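From: Tineke Dijkstra
To: plitbridge-users list
Date: 27/12/2022
Subject: Re: Pringle two-arm kit, is the rental worth it?

Karlijn Van Wijk wrote:
> We are thinking of taking the Pringle kit from Rindach on the
> short rental in March, mainly for cloth work. Has anyone here
> used it for more than a demo? I would like to know how long the
> set-up takes, whether the grippers cope with soft things, and
> what the support is like. The brochure says very little.
>
> Karlijn

Hello Karlijn,

We have had one at Prarilach for 4 months, on the same rental terms you were quoted, I think. Answers in your order.

Set-up took us two days. The arms themselves went up in a morning. The rest was cabling and getting the Plitbridge driver to see both wrists at once. Ask Rindach for the newer driver before they ship, as ours came with the old one and the right wrist kept dropping out until we changed it.

Grippers. They hand over two kinds and you can mix them. We run a multi-fingered one on the left and the plain two-finger one on the right.

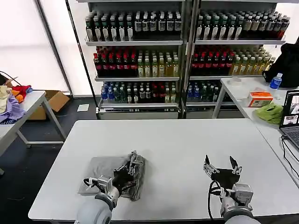
Left hand on the grey cloth, right hand open.

The multi-fingered one is good at getting hold of a bunched cloth. It is less good at letting go, and thin fabric catches in the finger joints. The two-finger one is better for edges and corners once the cloth is more or less flat. I kept a log of 256 pick attempts with the left hand on mixed clothing, and 211 of them were clean first time. Most of the failures were knitwear. I have no proper figures for the right hand yet.

Folding is another matter. The sample routine that comes with the kit does towels and square cloths and that is all. For shirts we had to record our own runs, 137 so far, and the results are still patchy.

Cables: the ones at the wrists hang lower than I would like. Leave room at the table edge and check them before each session.

Support answers by email within a day or so. Phone is hit and miss. Spare fingertips are not included in the rental and took over three weeks to reach us, so order a set at the start.

For cloth I would take it again, but I would ask for a longer term than the short one. You will lose the first week.

If you want the log or our gripper settings, write to me off list.

Tineke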